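Drestano kitchen manipulation group - project meeting
August, 2:00 pm
Minutes by the Drestano project office

Last meeting's minutes were accepted with one fix: the Bodex planner should be listed as version two throughout.

1. Results from the drinks table

Big news first. The full set of 1,164 attempts is done and scored, and the new recovery method beat the old one by a margin that got a cheer on the call. Under the old method, 469 attempts ended in a failure of some kind. Under the new one, on the same start layouts, it was 182. Same arms, same grippers, same objects, same order of tasks. The only change is that the policy now gets to back off and look again when its guess about the grasp drops below the threshold, where before it had to push on to the end of the motion.

The group spent a good while on the ice task, which everybody expected to be the worst of the lot. The cubes are clear with a faint purple tint, the bowl is shallow and pink, and depth readings on see-through things are poor at the best of times. The gripper has to come down from above into the bowl and close on something the camera can barely make out.

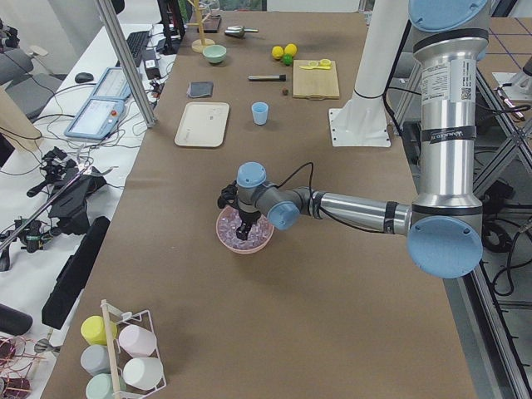
Kellov wondered whether the gain on ice comes from the second look at all, or just from the extra time the policy gets, and asked for a run where the arm backs off, waits the same number of seconds and goes in again on the original guess. General agreement that this is the right control and that it should have been in the plan from the start. It will be added before anything is written up. The Bodex side thinks the second look will hold up, and pointed to the fruit tasks, where the lemons and the lime are easy to see and backing off made hardly any difference.

2. Failure sorting

All 182 remaining failures have been watched back and sorted by hand. The largest group, 163, are grasp failures of the ordinary sort: closed on air, closed too high, pushed the object over. The rest are planning failures, where the two arms wanted the same bit of space and the run timed out.

Lots of interest in this split! It means the bimanual part is in far better shape than we feared in spring, and the work now is nearly all in the last few inches before contact. Cups came up again and again. A thin rim wants one fingertip inside and one outside, and a small error sideways puts both on the same side of the wall. The wrist view is the one that matters at that point, with the cup low in the picture between the fingertips and the tray and towel farther off.

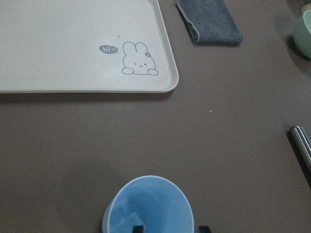
Does the new method need retraining when the objects are swapped? The threshold carries over as it is, but the confidence head needs a short round of tuning on the new set, and we don't yet know how short it can be. Katiyar has a spare set of objects that were never used in training and will lend them for a test.

3. Scoring rules

Long talk, mostly friendly. Right now an attempt counts as a success if the object ends up at the goal, even if it took three tries. Kellov would like first-try success reported next to it. Agreed - both numbers go in the table, and the old results will be rescored the same way so the comparison is fair.

A cup that is placed but tips afterward counts as a failure. This was already the rule, but two scorers had been reading it differently. Those attempts will be checked again.

4. Write-up

Draft outline was shared before the meeting. People like it a lot. Method section to be cut by a page, and the failure table moved up front. The title is still open.

Actions
- Bodex: wait-only control runs, ice and cups first
- Kellov: first-try rescoring, old and new results
- Katiyar: send the unused object set, with weights
- Drestano: recheck tipped cups, new outline

Closed at 3:25 pm.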